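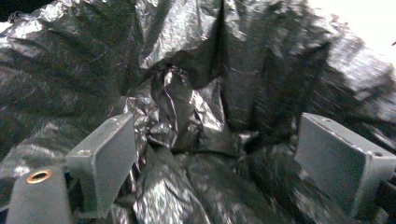
How often should the trash and recycling area of a small apartment building be checked?
Once a month is enough for most buildings our size, with an extra look after any holiday week when the bags pile up faster than the pickups come.

Piscombe Court – Trash Room and Chute Checklist
Filled in 5 December 2019
Building contact line: extension 604

A few words before the list. I've kept last June's order of items so the two sheets can sit side by side, and I've written longer comments than the form really asks for. The little boxes never seem to hold what I want to say, and I'd sooner you had too much than too little!

1. Door closes and latches by itself
OK. The closer was adjusted by Wotimari Door Service and it swings shut nicely now, without the slam that used to carry up to the second floor.

2. Floor clean, dry and free of trip hazards
Needs attention. The floor was clean, but there's a lifted corner on the rubber mat just inside the door. Please tape it down for now and put a new mat on the next order.

3. Chute doors on all floors
OK on 1 and 2. On floor 3 the handle is stiff and you have to give it a good pull – not dangerous, but hard on anyone with sore hands. A drop of oil first, and if that doesn't help, call Šimek Hardware for a new spring.

4. Bags tied and inside the containers
Mostly OK. People have been very good about this lately and I'd like to say thank you in the lobby notice. Heavy bags are still coming down the chute, though, and they split when they land. I suggest we ask for bags under 15 pounds, and that anything heavier be carried down by hand.

5. Liners in stock
OK. There were 5 rolls on the shelf, which should see us comfortably through to the new year.

6. Sprinkler head clear of stored items
OK. Someone had been leaning flattened boxes up toward it in June, and I'm happy to report the corner is clear again.

7. Lights and switch
OK. The motion switch does take its time. Walk all the way in and it comes on.

8. Signs readable
Needs attention. The recycling sign has faded so much that the part about glass is guesswork. Indent Print Shop still has our old layout, so a new copy should be easy to get – larger letters this time, please.

9. Signs of pests
None found. I looked behind the containers and along the pipe where it enters the wall. The steel wool in the gap is still in place.

10. Hand washing sink
OK. Warm water came through after a short wait. The soap is low.

To do before the next check: mat, floor 3 handle, recycling sign, soap. The mat comes first, as it's the one somebody could fall over. Please write the date beside each job when it's done and leave this sheet in the folder by the mailboxes, behind the June one.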